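Getting spills off a marble-look worktop (without making it worse)

I've had a white marble-patterned top in my kitchen for seven years now and I love it to bits, but my goodness it shows everything. Tea, soy sauce, the ring from the bottom of the oil bottle, that mystery brown drip that appears by the kettle every single morning. My old top was a sort of speckled grey and you could have spilt a whole gravy boat on it and carried on with your day. Not this one!

Quite a few of you asked how I keep it looking decent after I posted about the new shelves in April, so I've written the whole thing down. It's very simple and takes less time than reading this will.

What you need

A plain white sponge, the soft sort with no green scratchy side. I buy the Welel ones in a big bag because I get through them, but any soft one will do. (White matters a bit. I once used a cheap red one and got pink smears all the way along to the hob.)
A bowl of warm water
A few drops of washing-up liquid
A dry cotton cloth or an old tea towel

That's the lot. I did go through a phase of buying sprays, and I still have half a bottle of Prendodis under the sink, but I only bring it out for grease behind the cooker.

First of all, work out what your top is made of

Real marble and marble-patterned tops are different animals. Real stone can be marked by anything acidic, so lemon juice, vinegar, wine and tomato all need to come off quickly, and you mustn't clean it with vinegar or lemon either, whatever your nan says. Mine is only patterned, so it's a good deal more forgiving, but I treat it the same way out of habit. If you don't know which you've got, have a look at the underside of the overhang or ask whoever fitted it. If you still can't tell, treat it as real.

Step 1. Get there while it's small

A little puddle sitting on the surface is the easiest thing in the world to deal with. Give it an afternoon and it dries to a sticky edge, and then you're scrubbing. Before you start, move anything that might get dragged through it. I lift the toaster right off, having learnt my lesson with a trail of crumbs and honey.

Step 2. Damp sponge, well wrung out

Dip the sponge in the soapy water and squeeze it until it stops dripping. A sopping sponge just turns a small spill into a wide, thin one. Put it down next to the spill while you get your cloth ready, so you're not wandering off across the kitchen with it in your hand. 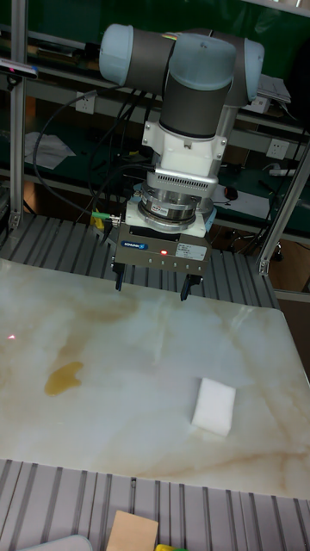 A small yellowish-brown spill, with the white sponge on the same top.

Step 3. Blot, then wipe inwards

If there's a fair bit of liquid, press the sponge flat on top of it and let it soak up what it can. Lift, rinse, squeeze, and do it again if you need to. Once most of it has gone, wipe from the outside edge towards the middle. I used to go at it in big circles and then wonder why the whole worktop felt tacky.

For a stubborn edge (syrup and soy sauce are the worst in our house) lay the damp sponge over it for 60 seconds and go and do something else. It should soften enough to wipe away. Please don't be tempted by a knife!

Step 4. Rinse

Clean water, clean sponge, one more pass. Everybody skips this one, me included when I'm in a hurry, and then you get a dull patch where the soap has dried.

Step 5. Dry and check it from the side

Buff it with the dry cloth, then crouch down and look along the top towards the window. Beige and tan veining is brilliant at hiding tea-coloured drips when you're looking straight down, but from the side you'll spot any shine or stickiness straight away. Mared Bevan left a comment last time saying she just runs her palm over it with her eyes shut, and I've tried it, and it does work.

If there's still a mark

Mix a teaspoon of bicarb with enough water to make a loose paste, dab it on, leave it for a few minutes and wipe it off gently with the sponge. Try a hidden corner first. On a shiny finish don't rub hard, as bicarb is very slightly gritty. Turmeric I have no answer for, I'm afraid. Mine faded by itself over a couple of weeks near the window, but if anyone has a better idea do put it in the comments.

Looking after the sponge

Rinse it, squeeze it and stand it on its edge to dry. I swap mine every Friday when the bins go out, and the old one gets demoted to doing the back step.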